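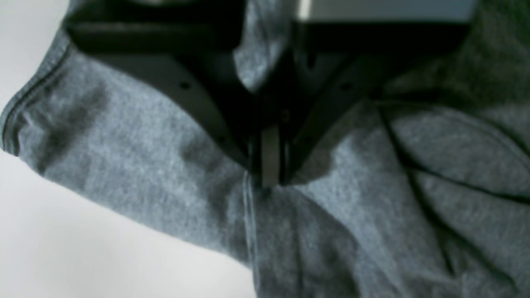 Sleeves in first, her sister had told her over the phone, then bring the hem up to the collar, and don't fuss with it.

She had two bags of his clothes to get through before the van came from Bickerstaff. The first was mostly work shirts and went quickly. The second had the T-shirts in it, and she slowed down.

The grey one had been bought on the ferry to Sonmont, in March, when his case went to the wrong port. He wore it for six days. After that he wore it for painting, for the allotment and, towards the end, for bed. She had never liked it much. The cotton had gone thin at the shoulders and there had been a row, years ago, over whether it counted as a rag.

She put in the sleeves. She brought up the hem. It came out crooked, so she shook it loose and began again.
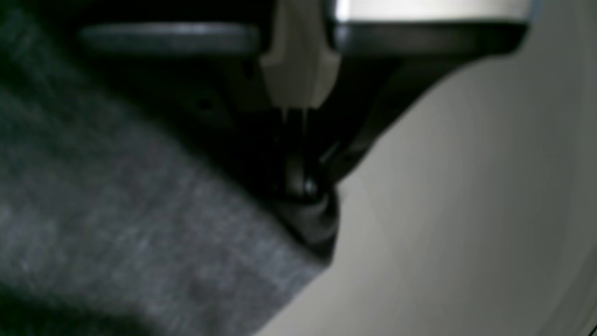 The grey shirt.

The phone rang while she was at it. The van was running late, the man said - he was still at Meltine, and there was a queue for the bridge. She told him there was no hurry.

When he came she gave him both bags and signed the sheet. He asked if that was everything. She said it was, and went back in and put the grey shirt in the drawer with her own, under the jumpers.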